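From: Melaniia Demchenko
To: Lirasbridge Seed Savers and Home Gardeners list
Date: September 2020
Subject: Re: [lirasbridge-seeds] Storing bean seed through a damp winter, and the Makris beans

Hello all, and hello Fotini,

I've been meaning to answer this properly since it landed in my inbox, and then the broad beans needed tying up and my sister rang and you know how it goes. So forgive the length, I've had several cups of tea to think it over.

Fotini Stergiou wrote:

> Dear everyone,
>
> I opened my tin of climbing beans last weekend to start planning the
> back fence and found a good third of them with grey fuzz on them and
> a smell like an old tent. I could have cried. These are the ones my
> father-in-law brought down from the farm, the flat brown ones with
> the cream eye that we've always just called the Makris bean, and I
> don't know of anyone outside the family growing them apart from the
> few of you I've given them to.
>
> I dried them the same way I always do, on newspaper in the spare room,
> and put them in the tin in April. The tin was clean. It has a good lid.
> The only difference I can think of is that we had such a wet autumn.
>
> Three questions, if anyone has the patience. Are the clean-looking ones
> worth sowing or have they caught it too? What should I be keeping them
> in? And does anyone still have some of the Makris from before, in case
> mine are all duds?
>
> With thanks and a heavy heart,
> Fotini

Fotini, first things first, because I know you'll be fretting. Yes, I have some. I have a jam jar a bit over half full from the 2018 season, and they were still coming up nicely last November when I put a row in beside the water tank. I'll put a good handful aside for you with your name on it and you can pick them up whenever you're next over Flandgate way, or I can pop them in the post if you'd rather. Please don't even think of sending money for the stamp. You gave me the original lot in an envelope at the end of a meeting, along with half a lemon cake, and I reckon I'm still in your debt for the cake.

Now, the clean-looking ones. I wouldn't throw them out. Sort them on a white plate in good daylight and be ruthless about anything with fuzz, a wrinkled patch, a split skin or a dull dark stain. What's left, give a sniff. If they smell of nothing, or of dry beans, they may well be perfectly all right inside. Then do a test before you commit your fence to them. I take eighteen beans because that's how many sit comfortably on the saucer I use (there's no science in it whatsoever), roll them up in a damp paper towel, put the roll in a bread bag with the end left loose, and leave it on top of the fridge. Have a look after four days and again after a week. If most of them have a nice fat white root poking out, off you go. If it's only half, sow them twice as thick and don't worry. If it's a handful, sow every last one of them in pots on the windowsill where you can fuss over them, and save seed from whatever survives.

Do wash your hands after sorting, and do it outside if you can. I had a cough for days once after tipping out a mouldy bag of sunflower heads in the laundry with the door shut, which was a silly thing to do and I was old enough to know better.

As to why it happened, I'd bet my good secateurs that the tin did its job too well. A tin with a tight lid keeps damp out, but it keeps damp in just as happily. Beans are big seeds and the middle dries long after the outside feels done, and in an autumn like the one we've had, newspaper in a spare room with the window closed won't get you there. They'd have felt hard and rattly going in, and then over a few weeks the moisture in the middle works its way out and has nowhere to go. I've lost peas in exactly the same way, and a whole season of a lovely purple-podded one that I have never been able to replace, so please don't think it's carelessness.

What I do now is try to break one. Put a bean on the back step and give it a proper whack with a hammer. If it shatters, it's dry. If it squashes or dents or goes flat like a bit of putty, it isn't, and they all go back on the rack. The old trick of biting one works as well but my dentist has asked me to stop. And I've given up newspaper altogether, it holds the wet against the underside. An old flyscreen across two chairs is far better, with air moving underneath, and you give them a stir with your hand each time you walk past. Two weeks in ordinary weather, and in a year like this one I'd go to four and not feel foolish about it.

Which brings me to what to keep them in, and here I think people will disagree with me, so feel free to pile on. For the small stuff, your lettuces and tomatoes and so on, paper envelopes inside a jar are hard to beat. For beans and corn and pumpkins, where you might have a few kilos to look after, jars get silly very quickly, and they're heavy, and I dropped one on my foot. I've gone over to paper bags, folded at the top and pegged, all standing up together in a plastic bin with the lid resting on and not clicked down. The paper lets each lot breathe, the bin keeps the mice off, and if one bag does go bad it doesn't take the rest with it.

I like the cloudy sort of bin best. You can tell from across the room that there's something in the bottom of it without the light pouring in on your seed all day, and a seed really does want to be kept dim.

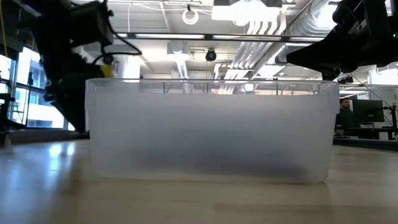
A frosted bin of the kind I mean, rim along the top, with something dark just showing through down low.

Whatever you choose, wash it and leave it upside down in the sun for an afternoon first, even if it's brand new. And keep it off the floor. A concrete floor sweats in winter, and mine sat directly on the slab in the shed one year and every bag on the bottom layer had a soft brown tide mark. It's on a shelf in the hall cupboard now, between the good tablecloths and the box of Christmas lights, where it is cool and dull and nobody goes looking for a hammer.

Somebody will ask about silica gel, so I'll say that I do use it, the sort that changes colour, but only for the things I'd be heartbroken to lose. A spoonful tied in a scrap of old stocking goes in the jar for a week and then comes out again. You can overdo it with beans, mind. Get them too dry and the skins go so hard that water can't get in and they sit in the ground sulking. If that happens you can leave them out in a bowl overnight in the kitchen before sowing and they generally come good. Dry rice is the other thing people swear by. I've tried it and it did something, though not a great deal, and I was picking rice out of the seed for months afterwards.

And the freezer! I know a few on this list are keen. If they are properly dry, hammer-test dry, then it's marvellous for killing weevils and I do mine for a few days in a sealed bag every year. If they're the least bit damp the water in them freezes and that's the end of that bean. Let the bag come back to room temperature before you open it or you'll get condensation all over them and be right back where you started.

While I'm on the subject of the Makris, I do think it's time we stopped relying on Fotini's tin and my jam jar. It's a smashing bean. It climbs like anything, it carries on setting when the heat has knocked the Urkunano flat (and I say that as someone who loves the Urkunano and would not be without it in a soup), and the dry beans hold their shape beautifully in the pot. It would be a terrible shame if it went because of one wet autumn. So if you have a fence or an arch or even a sturdy bit of mesh free this season, and you can give it a bit of distance from your other climbers, would you drop me a line? I can spare enough for several people to have a decent row each. All I'd ask is that you leave the pods on the lower half to dry right down on the vine, and give some back when you've got some to give. If we each look after a row, and keep swapping, we ought to have enough by 2027 to hand it out to anybody who asks, and that would please me no end.

A few small things before I let you all go and get some gardening done. Please write the year on your packets. I have an envelope that says "the good ones, from next door" and I have lived next door to four different households. Pencil is better than pen, it doesn't fade or run. Write on the bag before you fill it, too, or you'll poke a hole in it. And if you've been given seed by someone, put their name down as well, it's a lovely thing to come across years later.

Fotini, could you ask your father-in-law, if he's up to a chat, whether he remembers where the farm got them from in the first place? You once said something about a neighbour with a pair of draught horses and I've been wondering about it ever since. I'd like to write it all down properly and keep it with the seed.

I still have rhubarb crowns to give away, by the way, they're in a wheelbarrow by the side gate under a wet sack. Come and help yourselves, just mind the dog, she's friendly but she leans.

Warmest wishes, and don't lose heart,
Melaniia

Melaniia Demchenko
Flandgate
Seed box and too many pumpkins

--
You are receiving this because you are subscribed to lirasbridge-seeds.
Replies go to the whole list. Please trim quoted messages where you can.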